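Bench notebook, August
Paste, continued

8.50 am. Opened the jar from the last batch. It had grown a small grey meadow across the top and smelled of a pond that has given up. Into the bin, jar and all, after a brief argument with myself about whether the jar could be saved. It was a good jar.

So, fresh start on the wheat starch. For whoever reads this later (hello, Edmund): the aim is still a paste that will hold the new spine linings on the Malinowski ledgers without turning the leather black at the joints. The old linings are coming away in flakes the colour of tea. Whoever did the last repair used something brown and permanent, and I would like a word with them, though I suspect they are well beyond reach.

Recipe as made this morning

Catell starch, soaked overnight in cold water, water poured off, topped up to four parts water to one of starch by volume. Cooked in the small pan over the hotplate on its middle setting. Stirred without stopping until it went glassy, then kept going well past the point where the arm complains. Total 40 minutes from cold. Left to stand with a disc of wet paper on the surface to stop a skin forming. It formed a skin.

Pushed through the horsehair sieve twice, then once more out of spite. Result smooth, slightly blue in the light, stands up on the brush. Thinned half of it to single cream for the tissue and kept the other half stiff for the linen.

The instructions on the Catell bag say to cook it for "a short while". The instructions on the bag also have a drawing of a happy sheaf of wheat with arms, so I give them the weight they deserve.

Test strips

Calf offcuts, the thin brown ones from the bottom drawer, skived at one end. Linen pasted to the flesh side, stiff paste on half of them and thin on the rest. Pressed between blotter and felt under the brick. The brick is still the best piece of equipment we own and has never needed a service visit.

Peel test after an hour: thin paste let go straight away with a noise like a plaster coming off. Stiff paste held, then took a few leather fibres with it, so that is the strength we want or slightly more than we want. Edges of the stiff strips have gone dark where the water crept out beyond the linen. Not black. More the look of a teapot ring. I have written "tolerable" on the envelope and will see whether I still think so after lunch.

11.30 am. The Brurnen cabinet is reading 11 per cent humidity, and if that were true we would all be jerky. Tapped it. It now says 360 per cent. Switched it off at the wall, went and made tea, switched it on again, and it offered a dash where the number should be, possibly its most truthful reading to date. Using the old hair hygrometer from the store instead. It has brass feet and an opinion and I trust it completely.

The Trullorus dehumidifier meanwhile is running flat out in the corner and has filled its tank twice since I came in. The leaflet claims it draws up to 2 litres an hour. Emptied it into the plants. The plants do not look grateful.

Ledger 1217

Had the first of them on the cradle to look at the sewing before committing to anything. Sewn on tapes, the thread sound nearly all the way along, one slack section near the back where somebody in the counting house seems to have used the book as a step. Contents are mostly oats. There is a long run of oats, a short run of candles, a dispute over a cow (settled, going by the tone of the handwriting, badly), then oats again to the end. Pencil note inside the back board reads "not to be lent to William". No further word on William.

Spine is worse than the notes say. The label panel is lifting at both corners and the leather under it has gone to red powder, so no wet paste within reach of that until it has been consolidated. I brushed a little off on my cuff and now look as if I have been at the paprika.
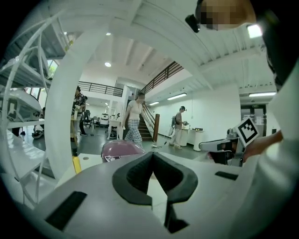

After lunch

The teapot rings have dried back. On two of the strips I can't find the edge at all without raking light. On the rest there is a faint line, and I can live with it as it will sit under the new leather anyway. "Tolerable" stands.

Tried a barrier layer of thin tissue stuck down with the cream-thickness paste, left it until it no longer felt cool to the back of the hand, then linen over that with the stiff. Much better. Peels cleanly between tissue and linen, so if some poor soul has to undo all this in a hundred years they will at least think kindly of us. The tissue wants to curl the moment it sees a brush -- lay it on the polyester sheet, paste it there, carry the whole lot over and peel the sheet away. I did this wrong often enough to be confident about it.

Edmund Wieczorek put his head round and asked why we don't just use the ready-mixed stuff. I showed him the joints of the ledger where someone had. He went away again.

To do

Relabel the envelopes properly. "Good one" and "other good one" will mean nothing by next month.

Ring the Brurnen people. Be polite for at least the first minute.

More Catell starch, the small bag, not the sack. We all remember the sack.

Buy a jar.

4.15 pm. Remaining paste in the fridge, top shelf, marked NOT CUSTARD on the lid and again on the side. Strips left under the brick overnight, tissue ones on the left. Please don't borrow the brick.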